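Review: Tralero two-arm bench cell, after one full stint on small goods

We handle returned and reworked small accessories: charging cases, caps, trial pieces, anything that fits in a palm and has a glossy finish somebody will complain about. Until last winter all of it was sorted by hand at four benches. In February the shop took delivery of a Tralero cell with 2 arms, a wrist camera on each, and a leader arm for the operator. I write the work instructions for that area, so this review covers the bench and the job around it.

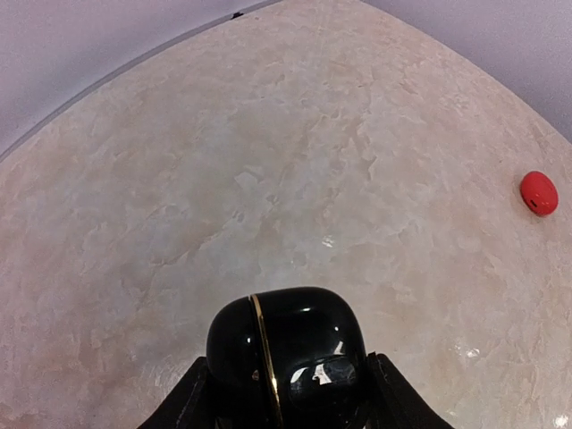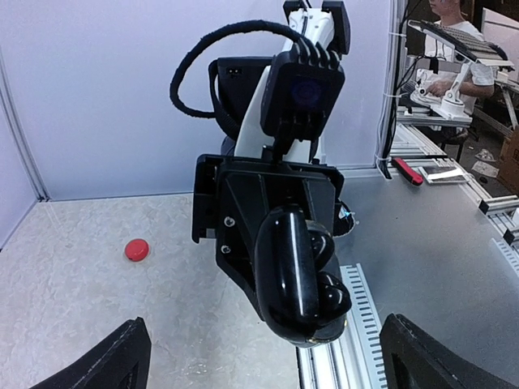
Setup took three shifts. Mechanical assembly was one of those, and the other two went on cable routing and camera alignment. The manual handles the first part well and the second part poorly. Section 3 gives a bend radius for the camera cable but no length, and our first routing pulled tight at full reach. The supplier, Umali, sent a corrected drawing when asked. It should be in the box.

Handling is good on rounded parts and mediocre on flat ones. Our acceptance test used 156 pieces in mixed order. The cell placed all but 26 on the first attempt, and most of those 26 were thin discs that slid when the fingers closed. Slowing the final approach helped. Changing the finger pads helped more, at the cost of wear: the softer pads need a check every week.

Glossy black goods are the weak point for the cameras. Highlights move with the arm, and the software sometimes reads a highlight as an edge. We lowered the overhead lights and moved one lamp to the side. A matte bench top would be my first request if we ordered again. The patterned top we chose looks clean and hides scratches, but it gives the vision software more to sort out than it needs.

Operator side

The leader arm is the best part of the package. It is light, it returns to neutral without a kick, and a new operator can move a part from one side of the bench to the other within the first hour. Fine rotation takes longer. Laurențiu Voicu, who had worked the hand benches longest, needed most of a week before he was content with his own placements, and he was faster than the rest of us by the end of it.

The work itself has changed in ways the sales sheet does not mention. Hand sorting was tiring for the wrists and the lower back. Running the leader arm is tiring for the shoulder and the eyes. We went to shorter turns at the arm with a stretch of packing or inspection between them, and complaints dropped. The seat supplied with the cell is too low for this and was replaced.

Judgment calls have moved too. A person with a case in hand feels a loose hinge without looking for it. Through the arm, there is no such feel, so hinge checks went back to a human at the end of the line. That put one job back that the plan had removed. Management had counted on moving 3 people to other areas and has moved two.

Pay grades were settled late. The operators were doing a different job for several weeks under the old title, and that caused more bad feeling than anything the machine did. Any shop considering this should settle the title and the rate before the crate arrives.

Software and logging

Zumiteo, the control package, is stable. It logs every grip and release with the operator's login attached. We turned off the login field after a meeting with the crew - the shift total is enough for planning, and individual grip counts were going to be used against somebody sooner or later. The setting is under Records, two menus down, and it resets after an update. Check it each time.

Noise is low. Spare fingers arrive in a week. The emergency stop is well placed for a right-handed operator and badly placed for a left-handed one - ask for the second button when ordering.

I would buy the cell again for rounded goods with the extra button and a plain top. For flat goods I would wait for the next finger set.

Related reviews
Briltent adjustable operator stool
Umali soft finger pads, second version
Zumiteo control package: update notes
Side lighting for glossy parts
Hand benches: what we kept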